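# Notes for my talk: what to buy, and in which order

Speaker: Tahsin Gazi. Please keep to 20 minutes, slides change slowly.

**Opening**

Good morning. I am the one who signs the orders for the packing hall at Rirkside. I am not an engineer, so I will speak only about money and planning.

When we started, I made one line in the budget and wrote "robot" on it. This was my first mistake. Nilmini Talukder sent the sheet back with 84 questions in the margin, and most of them were about other things than the robot.

**The work itself** (stay silent for a moment, let people look)

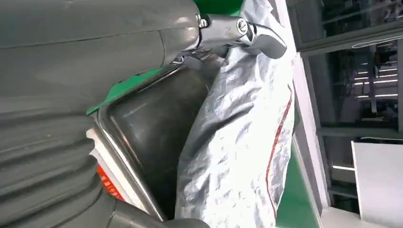
Mailer bags, a scale and a conveyor, all within reach of the two arms:

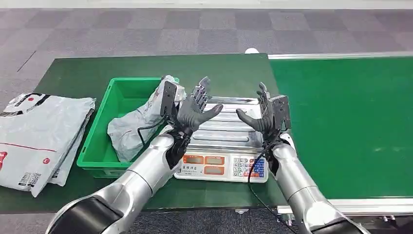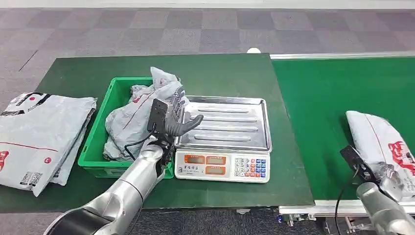

**What goes into the budget**

- The arms and the hands are two separate lines. Ask for two separate prices. Karras gave us one price, and we could not compare it with Ranine.
- Spare fingers. Order them with the first delivery.
- Cables. I planned 200 dollars, it was too little. Say this slowly.
- The table, the crates, the scale. We had these already, but somebody must check the height of the table before the order goes out.
- Hours of our own people. Mahfuz Wanigasekara wrote down 500 hours for the first half year. I had written zero.

**Planning**

We tested with 1,279 parcels before we agreed to the second payment. Put such a number in the contract, and also write which bags are used. Soft bags and stiff boxes are different work, and the supplier will prefer to test with boxes.

Ask who answers the phone in November. It is our busiest month.

**If there is time**

Tell the story of the invoice from Loser. Then questions. Noreen Breathnach will take the technical ones.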